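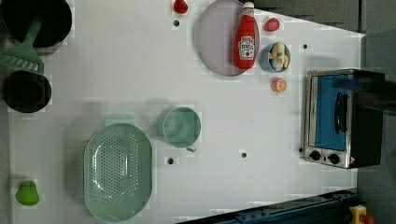 The credit union in Colcombe wants us to believe the merger is a formality. I got the packet on Saturday, sixteen pages of it, and I've now read it twice, which I suspect is two more times than most of the people who'll be voting on it.

Quick background if you bank somewhere else. Rocha Credit Union has been in town longer than I have. Last year it lent a lot of money to one family's companies, the Vorden group, who do the gravel pits and the trucking and a couple of car washes. Some of those loans went bad, or went "non-performing," as the packet has it. Now Rocha is merging into Nallo, a much bigger outfit two counties over, and the members get to vote yes or no.

The word "Vorden" appears once in sixteen pages. It's in a footnote on page 11.

I'm not a banker. I kept the books for a plumbing supply place for a long time and I can read a balance sheet if it holds still. What bothers me is that the loan loss number in the packet doesn't match the one in the January newsletter. The newsletter said reserves were "ample." The packet says reserves were "strengthened." You don't strengthen a thing that was ample a few months ago unless something happened in between, and I'd like to know what.
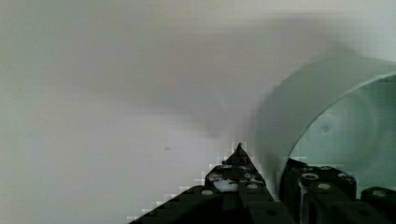 So I called. I got Tegan Pomare, who is in member services and was perfectly pleasant. She told me the reserve increase was "part of routine harmonization ahead of the combination." I asked her to say it in English. She said they were lining up their bookkeeping with Nallo's. I asked whether any of the increase was for the Vorden loans. She said she couldn't discuss individual borrowers. Fine, I understand that part, I wouldn't want her discussing mine either. But then I asked for the total set aside for all business loans put together, no names, and she couldn't discuss that either. She offered to mail me another copy of the packet.

There's also the matter of the payment. Every member with an account open before the cutoff gets a "loyalty dividend" if the merger goes through. For me it works out to enough for a decent pair of boots. I like boots. I also notice that the dividend is only paid on a yes vote, and that it's printed in bold on the front page while the bit about closing the Mill Street branch is on page 14 in type I needed my other glasses for.

My neighbor Cengiz Oral thinks I'm being a crank. His argument is that Rocha is small, small places get in over their heads, and a bigger one with deeper pockets is the best thing that could happen to people with savings there. Deposits are insured, he says, so what exactly am I afraid of losing? He may be right. He ran a business for years and borrowed from Rocha himself, and he says they were always fair with him.

My answer, which I gave him over the fence and will give again now, is that I'm not afraid of losing my deposit. I'm annoyed at being asked to vote without the one figure I'd need to decide. If the Vorden loans are a small problem, print the number and let us all relax. If they're a big problem, then we're not choosing a partner, we're being rescued, and I'd want to see who signed off on lending that much to one family and whether they have a seat waiting at Nallo. Three of the current Rocha directors do, by the way. Page 9.

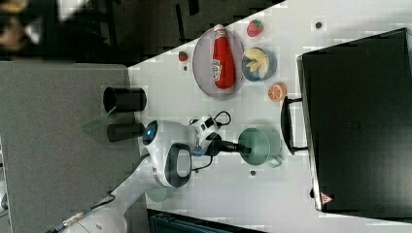

According to the packet there were 2313 ballots returned the last time members voted on anything, and that was a bylaw change. The rules say this one needs 3000 for the result to count. I'd guess that's where the boots come in.

I've written to the board with three questions: the total reserve against business loans, how much of it was added since January, and whether any director had dealings with a borrower whose loan has gone bad. I asked for an answer before the member meeting. If I get one I'll post it in full, including if it makes me look silly. My ballot is still on the fridge, unmarked.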